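How Does a Robot Know Where to Grab?

Have you ever folded a T-shirt? You probably did it without thinking much. For a robot, it's one of the trickiest jobs around, and the really cool part is hidden inside its software!

Think about a toy block. A block keeps its shape, so a robot can learn what it looks like and find it again later. Cloth is much sneakier. Drop a towel twice and you get two different heaps, with new bumps and new creases each time. Engineers call things like this "deformable," a big word for bendy and squishy.

So the robot's program starts by looking. A camera picture is really a huge grid of tiny colored dots called pixels, and each pixel is stored as numbers. The software hunts through those numbers for clues. Where does the color change suddenly? That might be an edge. Where does it go slowly from light to dark? That might be a fold - or it might just be a shadow!

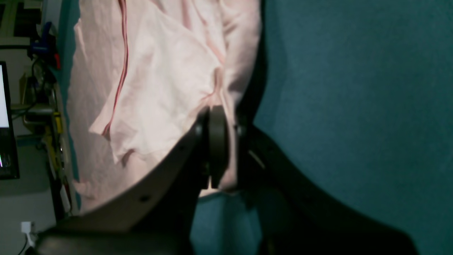 Next comes planning. The program picks a spot that looks good for pinching, then works out a path for the arm to get there without bumping into anything. After that, a part called the controller takes over. It sends little commands to the motors, checks where the arm is, and fixes small mistakes again and again. It's a bit like steering your bike: you keep making tiny turns to stay on the path.

Look, plan, move, check. Then the robot goes back to looking, because every tug changes the shape of the cloth!

Try it yourself: Put a sock on a table and close your eyes. Ask a friend to be your "software" and tell you where to move your hand, using only the words left, right, forward, back, down and pinch. Can you pick up the sock in 17 commands? Swap places and see if your friend needs fewer!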